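Leletti Reconstruction Notices: a README

Hello, and thank you for stopping by! This folder holds 2806 short notices on rebuilding work after the war damage around Alten and the Sonenden valley: roads, bridges, the rail yard, water mains, and a good many school roofs. We gathered them from town bulletins and contractor announcements, and we have tried to keep them just as they were printed, odd spacing and all.
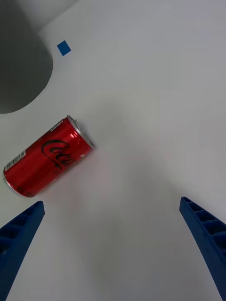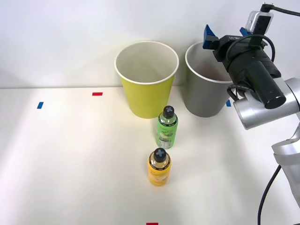
Each notice sits in its own text file, with the place, the kind of structure and the stated stage of work on the first line. The stages are "announced", "funded", "begun" and "finished". Please read them as claims made by whoever wrote the notice. We had no way to go and look at a bridge, and quite a few bridges were announced more than once (the one at Vi has 6 notices to itself, and they don't agree on its length).

Costs are left in whatever currency the notice used. We did try converting them early on, but the exchange rates jumped so much from month to month that the totals became silly, and we took them out again in January.

What else should you know? There are 322 notices with no place name at all. They live in the folder called unplaced, and if you recognize a street or a depot in any of them we would be so glad to hear from you. Another 2 files are scans with the text typed in by hand, so expect a slip or two there.

Repeats are kept on purpose, as many people want to see how the wording changed between one bulletin and the next. If you'd like a shorter set, the file named firsts lists the earliest notice for every project.

Corrections are welcome at any time. We read the mail on Friday and fold the fixes into the next version, with a line in the change list for each one.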